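3.2 Parts and seating conditions

The part set was drawn from the repair stock of the Zirnik workshop and comprised 134 items, sorted by outer form into plain rings, toothed parts and bar stock. Parts with visible burrs were deburred by hand before use. No lubricant was applied at this stage, as residual oil had altered the seating force in the earlier Wustthorpe series (Bakker and Nimri, in preparation).

Toothed parts proved the least consistent group. A plain ring presents the same edge at every angle, whereas a toothed part meets its neighbor at whichever tooth happens to lead, and small differences in tooth height then show up as tilt. Tilt was therefore recorded for each seating, together with the angle of the leading tooth. In total, 576 seatings were logged, of which 400 used toothed parts.

Surface finish was a second source of variation. Bright metal gave strong reflections at the hub, and pale faces washed out under direct light - a known difficulty when the edge of a part must be located by eye or from an image. Figure 4 illustrates both effects. Edge positions were for this reason taken from the dial gauge alone, and images were kept only for checking which part had been used. 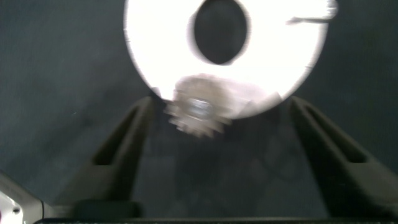 Figure 4. Small toothed metallic part near the lower rim of a white disc with a dark opening. Note the reflective center of the toothed part and the loss of surface detail on the disc.

Seatings in which the gauge reading drifted during the hold period were repeated once and, if the drift persisted, excluded from the analysis in Section 4.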